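Wogan Supper Club — where we've got to since May

Saturday, November 12, 2022

Hi Gunnel, you asked for "the real version, not the glossy one," so I'm typing this up with my shoes off after last night's supper and you're getting it as it comes.

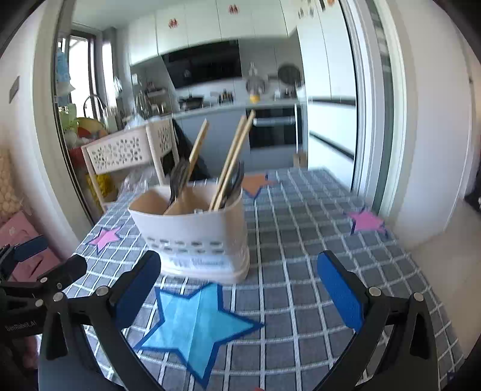 The big news is that we moved. The hall on Sorkgate wanted us out by eight every Friday, and people were still on their soup at eight, so from May onward I was looking at every room in Wogan with a stove in it. We ended up at the old chapel rooms in Brudport Lane. The kitchen is smaller but we can stay until ten, and the bus stops right outside (the 12, when it feels like it). We lost a few regulars who used to walk over from the Sorkgate side, and I'm sorry about that. Two of them have started getting a lift with Alun Gethin. I'd like to get more of them back before Christmas.

Meals first, as that's what the grant is for. We served 2,564 up to the end of October. Fridays are full most weeks now. Wednesdays are patchy, and I won't pretend otherwise — August was dreadful, we cooked far too much and I ate lentil bake for days. We've switched Wednesday to a noodle and rice night and it's picking up, mostly with families, who had hardly been coming at all before. The kids like it loud and I've had one complaint about that, from a gentleman who now comes on Fridays instead and seems happy.

Money. You gave us $1,000 for equipment and it's nearly all gone. The biggest chunk went on the secondhand fridge, then big pots, then bowls, as the Sorkgate ones turned out to belong to Sorkgate. I have every receipt except the one for the ladles, which I think went through the wash. Can you tell me if a bank statement will do for that?

What hasn't happened: the cooking classes. I said in the application we'd have them going by the fall and we don't. Alun was all set to teach the first one and then his knee operation got moved up, and I didn't want to run it without him. He's up and about again and bossing me around the kitchen, so we're planning on the new year, starting with bread. If you need me to fill in a form to shift the dates, send it over and I'll do it this week!

The Plirkness group came to visit in October to see how we do our sign-ups. They're hoping to start their own, and we've lent them our menu folder. I'd love it back at some point.

Last thing, the chapel wants to know by the end of the month if we're staying on for next year. I'd like to say yes. Could you call me before then, any day but Wednesday?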